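I got to Ikhsan Sopacua's place on a Sunday, early enough that the coffee was still dripping, and he had already cleared off the white table. Well, cleared it and then filled it back up again. He thinks about snacks the way other people think about furniture (where does it go, what does it stand next to, can you reach it?) and he's been laying out break tables for small offices and studios for three years now.

"People spend 2000 dollars on a couch and then leave the granola bars in a drawer," he told me. "I don't get it. Put them out! Somebody's hungry at four in the afternoon, let them see something."

His first paying job was for Skosus, a design studio with over 1000 square feet and exactly one shelf for food. He found a corner, put in a plain table and told them to keep it plain. I asked him why he's so stuck on white.

"I like it because the food is the color," he said. "You put an apple on it, everybody looks at the apple. You put the same apple on a busy tablecloth - gone."

We talked about cake for a good long while. Ikhsan likes one slice out at a time, with the apple close by, and he's firm on that even when clients grumble. His friend Nima Vahidi, who was sitting with us and had been eyeing the cheesecake since I walked in, was one of the grumblers back at Iltitz.

"I wanted the whole cake out," Nima said. "He gave me a slice and an apple. I ate the apple first, which I guess was the plan."

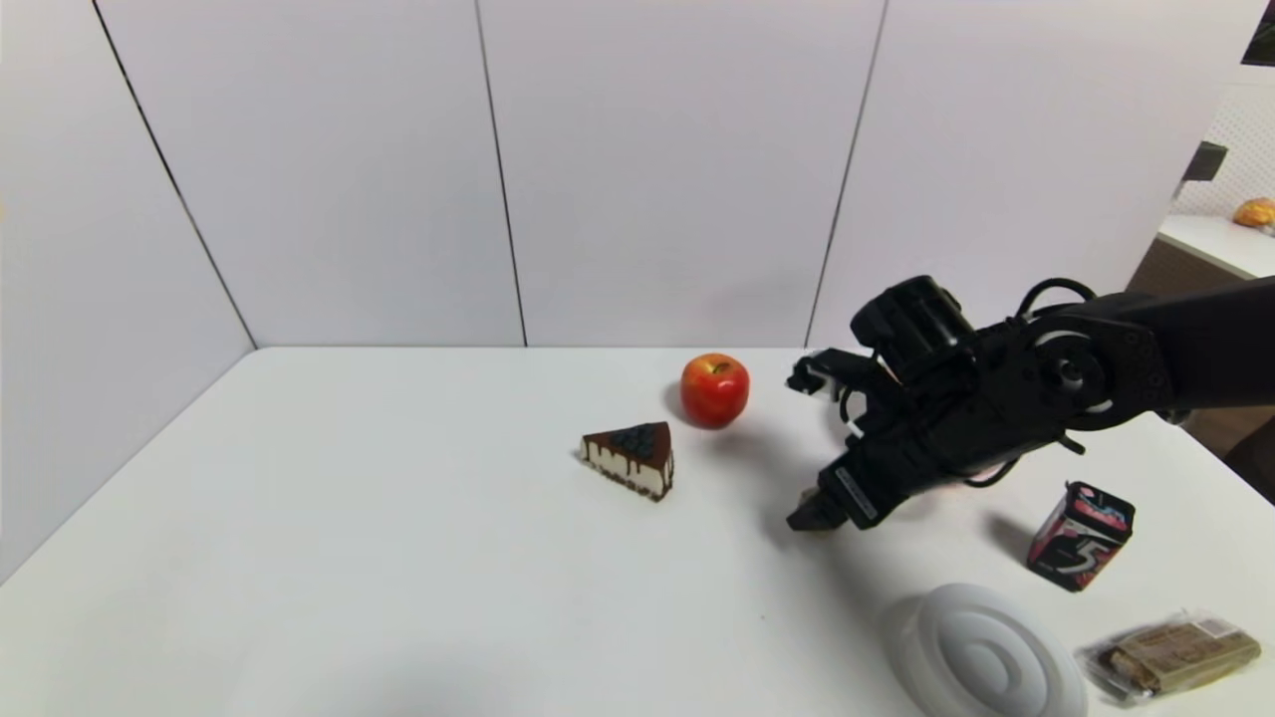
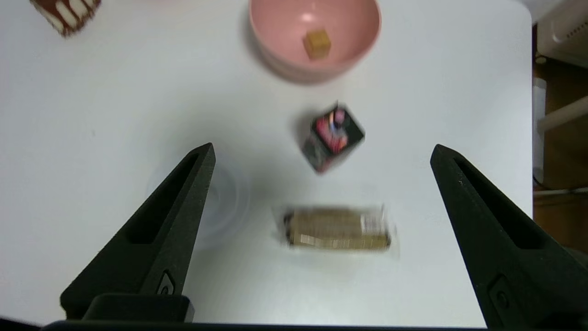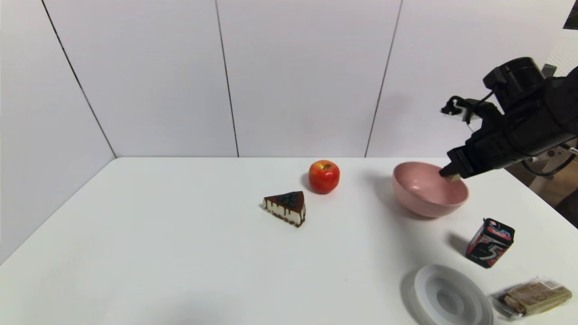
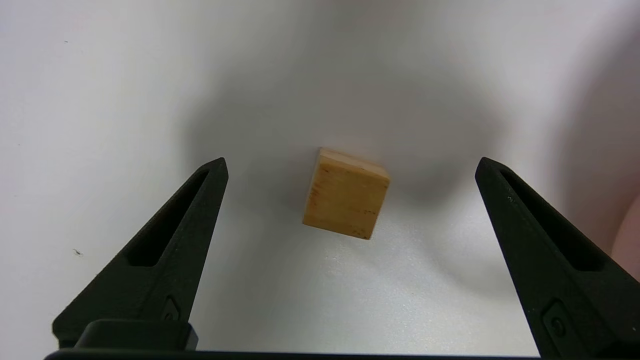
The table at Ikhsan's. The cheesecake and the red apple are in the first and third photos, and the little wooden cube is in the last.

Gum is where the two of them really disagree. Nima says it belongs by the door, for meetings. Ikhsan wants it on the table with everything else, on the right, near the snack bar. "You finish your cake, you take a piece of gum, you go back to work," he said. "Why would I make you walk?"

And the pink bowl? He got very happy when I brought that up. He bought it at Chong, a secondhand store he visits way too often, and he's had it at nearly every job since.

"It's deep, so it doesn't look sad when it's half full," he said. "A flat dish with two candies in it, that's a sad dish."

The wooden cube came from the same shopping trip. He has no big theory about it. He likes having one thing out that you can't eat, something to turn over in your hand while you wait for the kettle.

Next up is Ilden, a shared workspace opening in July, where he gets a whole wall and, he says, a proper sink. Nima has already asked about the cake.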